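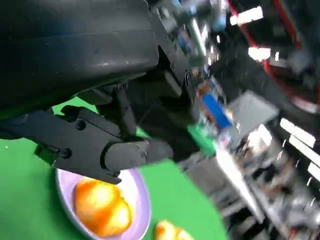 Green table, one plate, the gripper on its way past.

Quick one tonight, on shift again at 5. A few of you asked how it's going with the arms at work so here goes, no editing.

Short version – they're in. Slow. Slower than I was told and way slower than Horgan (our line lead, hates being called that) would like. Right now it's plating. Pick the thing up, put it on the plate, take it off, do it agian. A person on the tray line does 232 plates in a good hour. The arm did 12 while I ate my sandwich and I don't eat fast.

I used to do plating. Four years of it at the Gestunville site before they moved me over here. Wrists are shot from it, so no, I'm not going to get weepy about a machine taking that bit. What I miss is the talking. You could plate and talk all morning, didn't need your head for it. Now I'm on resets. Watch, put things back where they started, tick the sheet, watch. You have to pay attention the whole time and you can't really chat, and by two o'clock I'm more tired than I ever was on the line. Did not expect that.

Pay is the same. I asked. "Under review." Been under review since March.

Muireann Mac an tSaoi from Clidar was in to train us and she was good, I'll say that. Let us ask the dumb questions. I asked if my resets sheet gets read by anyone and she pulled hers out and it had my handwriting on it, copied, with the notes circled. So that was something. She also said the arm doesn't care what's on the plate but it cares a lot where the plate is, and I've been thinking about that all week while nudging plates a half inch left.

Couple of the younger ones love it. They've picked it up quicker than me and they're already asking Poltum about the tech course. Good for them. The older crew mostly want to know about hours, and no one upstairs will give a straight answer on hours.

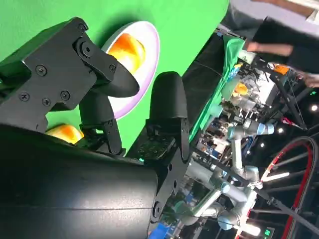

Stuff people keep asking me

Are they laying people off? Not so far. Two left and weren't replaced, make of that what you will.

Is it dangerous? We got the talk, we know where the stop button is. I've hit it once, my own fault, sleeve.

Would I go back to the line? Ask me Monday and I'd say yes. Ask me when my wrists are bad, no.

The sheet has 132 rows on it by the way. Both sides. Somebody could automate that and I'd buy them lunch.

OK bed. Will answer coments Sunday if the kids let me.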